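Clenstead Residential Services
Laundry and Linen: Frequently Asked Questions for Residents

Last revised 12/09/2023. The arrangements below apply to all residents of Clenstead, including those in the Hamann wing. They replace the leaflet formerly placed in each room.

What bed linen is supplied?

Each room is supplied with one mattress cover, two bottom sheets, two duvet covers and two pillowcases. Residents who prefer to use their own linen may do so and should tell the linen office on arrival, so that the supplied set can be returned to store. A resident's own linen may be of any colour or pattern.

How often is bed linen changed?

Supplied linen is changed every 10 days. Residents are asked to strip the bed before nine in the morning on the day shown on the corridor notice and to leave the used linen outside the door in the white bag. Fresh linen is left in the same place by noon. Linen which has not been put out will be changed at the next round.

May I wash my own linen in the resident machines?

Yes. A single sheet and its pillowcases make one load. Double duvet covers should be washed alone. The machines on the lower floor of the Hamann wing are larger and are better suited to bedding, and residents of the main building may use them between eight in the morning and nine at night.

How should I mark my clothing?

Every item sent to the central laundry must carry the resident's room number and surname. Woven name tapes are preferred. Iron-on labels are accepted for cotton, but residents should check them after a few washes. Marks made in laundry pen should be placed on the inside of the collar or waistband. The office can supply name tapes in packs of 100; orders placed before the end of November will be ready before the winter closure.

What happens to items without a mark?

Unmarked items are kept on the shelves beside the linen office for four weeks. They may be claimed on describing the item to a member of staff. After that time they are passed to the Peltirach clothing store.

Where should I sort and fold my clean laundry?

The tables in the laundry rooms are intended for short use only, and residents are asked to take clean items back to their rooms for folding. The bed is usually the most convenient surface. It is advisable to make the bed first, or at least to pull the sheet straight, as clothing laid on a rumpled sheet picks up creases of its own.

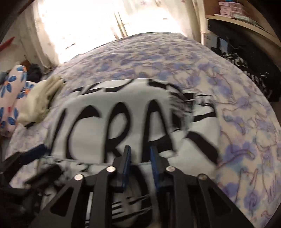

Printed garments call for a little more care than plain ones. They should be turned inside out before washing, washed at 30 degrees or below, and kept out of the tumble dryer wherever possible. When folding, residents should smooth the fabric from the centre outwards and, where the design allows, bring the folds to the sides of the print. Large, heavy lettering, such as the thick black brush-style characters on the pale blue fabric laid out on the flowered sheet, takes up so much of the surface that a fold through it can seldom be avoided. In such cases a loose fold is preferable to a sharp one, and the item should be placed at the top of the pile. Printed areas must never be ironed directly – turn the item inside out, or lay a clean cotton cloth over the print.

Is there a recommended way to fold a T-shirt?

There is no rule, but the method shown at our induction sessions is as follows. Lay the shirt face down with the neck away from you. Fold one side in to the middle and turn the sleeve back on itself, then do the same with the other. Bring the hem up to the collar and turn the shirt over. Shirts folded in this manner fit the drawers in all rooms. Annelore Teuber leads the sessions and will repeat the demonstration on request.

May I dry clothing in my room?

A small folding airer may be used, provided that the window is open and the airer does not block the door. Clothing must not be hung from the sprinkler pipe, the curtain rail or the heater. Two drying rooms are open at all hours, one on each side of the courtyard.

Can I send delicate items to the central laundry?

The central laundry, which is operated for us by Dridirgate, washes at 60 degrees and uses industrial dryers. It is not suitable for wool, silk, lace or anything with a printed or glued design. Such items should be washed by hand or in the resident machines on the gentle setting. Neither Clenstead nor Dridirgate can accept liability for delicate items placed in the central laundry bags.

My laundry has come back with someone else's items in it. What should I do?

Please bring the items to the linen office in the bag in which they arrived. Do not leave them in the corridor. Bernd Fröhlich keeps the record of mixed bags and will contact the other resident. Where one of your own items is missing, complete form 2623, giving the colour, the size and any lettering or pattern on the item. Most missing items are found within the week.

How much may I send at one time?

One full bag per resident per week is included in the room charge. Additional bags are charged at the rate shown on the office door. The laundry handles some 500 bags in a busy week, and bags which cannot be closed at the neck will be returned unwashed.

Are irons and ironing boards available?

Boards are fixed to the wall in each laundry room. Irons are signed out from the reception desk and must be returned on the same day. Ironing on the bed or on the floor is not permitted in any room.

What should I do with my linen when I leave?

Supplied linen should be stripped and left folded at the foot of the mattress. The mattress cover stays on the bed. Please look inside duvet covers and pillowcases before leaving, as socks and other small items are often found in them.

Whom should I contact with further questions?

Questions on bed linen should be addressed to Ingeborg Janssen, and questions on the resident machines to Nikola Janevski. Both may be reached through the linen office on the ground floor, which is open on weekday mornings from eight until half past eleven.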